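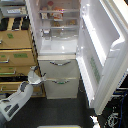
Fridge door open, gripper up by the top drawer.

Arm drops into protective stop near drawer handles, fault 239, won't clear without full restart

Serside Community > Robots and automation > Faults and safety stops
Posted 2023-02-27 by mulga_bench

Hi all, quick one hopefully. We run a white arm with a two-finger gripper on door and drawer tasks in our lab at the Kaltitley site. Motion planning is Cakell, contact force monitoring is the Lema plugin, both on whatever was current in November. Haven't updated either, scared to.

Problem: approach to a drawer handle goes fine until the last little bit, then the arm halts dead. Lema throws fault 239 (external force over limit) and Cakell goes to protective stop. Gripper isn't touching anything when this happens, I was standing there watching. Acknowledge the fault, it clears for 2 seconds, comes back. Only thing that fixes it is a full restart of the controller and re-homing, and that's a pain with the arm parked in front of a drawer.

Fridge door opens fine. Every time. It's the drawers that do it, and mostly the lower ones where the arm is reaching down and stretched out a bit. First thought was the handle was being picked up as an obstacle but 239 is a force fault so that makes no sense?

What I've tried:
Slower approach. Helps a bit, maybe.
Swapped the gripper cable. No change.
Re-taught the drawer poses. No change, wasted an afternoon.
Raised the force limit in Lema. This DID make it go away but then the arm pushed a drawer back in with a fair bit of enthusiasm and I put the limit straight back.
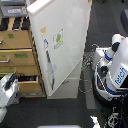
Fault timing is what gets me. If it was a dodgy sensor I'd expect it to trip at random, anywhere, and it doesn't, it's the low reaches. The worst spot is the bottom cardboard drawer in the shelving, when it's already pulled out a bit with the cables sitting in it and the gripper has to come in from the side. Tried that same drawer from a higher start pose and it got further before stopping. Then stopped anyway.

Log, if it's any use:

cakell: approach segment start
lema: ext force est rising, no contact flag
lema: FAULT 239
cakell: protective stop, brakes on
lema: ack recieved
lema: FAULT 239

Is it safe to just bump the limit for the approach segment only? Or is that a dumb idea. Need this going again pretty soon, thanks.

3 replies, sorted by most helpful

hexkey_and_hope
Marked as helpful by mulga_bench

Don't bump the limit. Please. The limit is the bit that's working.

Sounds like payload to me. Lema doesn't measure contact force directly on that kind of setup, it estimates it: takes joint torques, subtracts what it thinks gravity should be doing, calls the rest "external". If the tool mass or the centre of gravity is wrong, the leftover gets bigger the further the arm is stretched out. So a nice tucked-in pose looks fine and a long low reach looks like someone leaning on the wrist. Matches your symptoms pretty well. Also explains why the ack doesn't stick — the arm is still in the same pose so the fake force is still there.

Did you change fingers or pads or add a bracket at any point? Even a small one. Was the payload re-entered after?

What I'd do, in this order:

Clear everyone out of reach and keep a hand on the e-stop. Obvious but people skip it when they're debugging.
Set the speed override to 4 percent.
Move to a tucked pose, gripper open, nothing near it. Write down the external force estimate.
Move to a stretched low pose, still nothing near it. Wait for it to settle. Write that down too.
If the second one is a lot bigger than the first, it's payload. If they're the same, I'm wrong and it's something else.

Then run the payload ident in Cakell with the actual tool on, cable and all. Save it. Then check that Lema has loaded the new value, it keeps its own copy and only reads it at start-up. That one cost me a whole week once. Restart Lema on its own, you don't need the whole controller.

For getting out of the stop without a restart: use the jog-out mode, back the arm away toward the tucked pose and THEN ack. Acking in place will just loop forever like you're seeing. Watch where you're backing into though, jog-out ignores the collision map on ours. If the fingers are behind a handle, open the gripper and make sure they're clear before you move anything.
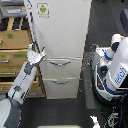

Posted by: tinyflange, member, in Faults and safety stops

Agree with payload as first suspect but wanted to add the cable side of it, we had the same code for a different reason.

Dress pack. If the cable along the arm goes tight near the end of the reach it pulls on the wrist and the estimator sees it as a real load, and it is a real load, just not from the drawer. Look at the pose with the gripper up against the left side of the drawer unit, just over the height of the upper drawer. Leave the arm there, power on, stopped, and have a look along the whole run from a safe distance. Then power down and lock out before you put your hands on anything, and feel for tight bits. Repeat at your worst drawer.

Second thing, floor cables. You've got loops of thin cable trailing down between the Fetch and the drawer unit, plus a tangle of black ones under the robot. I'd sort that before any more testing. Might have nothing to do with 239, but if a base drives over one or snags it you'll be chasing two faults at once. Also a trip hazard for whoever's holding the e-stop.

Third, the debounce. Lema has a filter window on the force estimate, ours was at 300 ms and that was way too slow, so by the time it flagged a real contact the arm had pushed in a fair way. Check yours while you're in there. Don't make it longer to hide the fault, same problem as raising the limit.

oldmate_servo

had this. turned it off and on. also check your firmwear

Follow-up from mulga_bench

Ok so did the two-pose test. Tucked was near enough to nothing, stretched low was miles off. We changed the finger pads at some stage and no, payload was not re-entered, that's on us. Ran the ident, restarted Lema, and the lower drawers are going through now at low speed. More than 239 approaches would make me happy, haven't got anywhere near that yet lol.

Jog-out worked too, didn't know it existed. Moving the floor cables tomorrow, and I'll check the dress pack when it's locked out. Does anyone know if the Lema copy of the payload survives an update, or do I have to re-enter it each time?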